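Section 4: Good Practice Around the Stirrer Bench

Before You Let the Arm Near the Hotplate

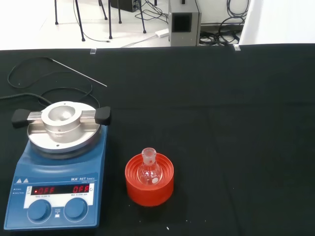
Figure 4-1. Bench layout with the hotplate switched off, the heating block clamped, and the flask in its orange holder.

Welcome back! If you have worked through Sections 1 to 3, your Ranar arm is bolted down, the gripper is talking to the controller, and you are probably itching to pick something up. Please give this section a slow read first. It covers the house rules for sharing a small bench between a robot, a heater, and a piece of glass, and most of them were learned the tiresome way by Yanling Cai and Jihad Obeidat while they were writing the Reinholz routines that ship with your arm.

The steps below assume a stirrer hotplate with a clamped heating block, a small round-bottomed flask, and a holder for the flask. If your hotplate is a different make from the one in Figure 4-1, read its own manual alongside this one, and where the two disagree about heat, follow the hotplate's.

4.1 Laying out the bench

1. Spread the black cloth over the whole work area and smooth it with your hands, working from the middle outward. Soft creases are fine. A fold that stands up is not, as a flask holder set on a fold will lean.

2. Clip the cloth along the far edge of the table. We use small transparent clips and like them well enough, but any low clip will do if the gripper can pass over it.

3. Set the hotplate on the left and turn it so that you can read the display from where you stand. You will be looking at that display a good deal, and you don't want to be leaning across the arm to do it.

4. Place the flask holder to the right of the hotplate, leaving open cloth beyond it. The arm likes to swing wide on its first approach (you will see what we mean), and it is much happier with room to spare on that side.

5. Lay the temperature probe behind the hotplate and let its cable lie in wide, lazy curves. Tight coils spring up when you least expect them.

CAUTION: A probe lying on the cloth is not measuring your block. Never start a heated run until the probe is seated as the hotplate's manual directs and you have checked the reading yourself.

4.2 Checking the block and the flask

6. With the heater off, try both black knobs at the ends of the clamp bar. They should be snug by hand. Now try to wiggle the block. If it shifts at all, tighten the knobs and try again.

7. Look straight down into the well. Wipe out any dust or grit with a dry, lint-free cloth.

8. Drop the stir bar into the flask by tilting the glass and letting the bar slide down the wall. Please don't let it fall from the neck!

9. Seat the flask in the center of the holder, neck up, and let go of it. If it rocks, take it out and start over.

Note: Teach the grip on an empty flask, with nothing in it but the stir bar. Stay with this for your first 70 cycles, even if everything is going beautifully by the tenth.

4.3 Powering up

10. Read both sides of the hotplate display. Each should say OFF before you enable the arm.

11. Walk once around the table. Cables and power strips on the floor are common enough in a working lab, but keep them out of the path between you and the emergency stop.

12. Enable the arm at the slow setting and run the Approach routine with one hand resting near the stop button.

13. If the arm halts with code 239, the gripper has met something before it expected to. Press Stop, back the arm off by hand, and measure the flask position again. Code 619 means the clearance check over the hotplate has failed, and you will need to repeat step 3 and teach the hotplate position afresh.

CAUTION: Only one person gives commands at a time. Say out loud when you are handing over control, and wait for an answer. It feels a bit silly for the first day or two, and then it feels perfectly normal.

4.4 Leaving the bench

Turn off the heater first and disable the arm second. Allow the block to cool fully before you touch it, and don't judge that by looking, as hot aluminum looks just like cold aluminum. Write your initials and any stop codes in the bench log, including the ones you think were your own fault. Toivo Peltonen reads through the logs customers send us every October, and several of the checks in this section were added after he did.

Section 5 covers lifting the flask from the holder and lowering it into the well.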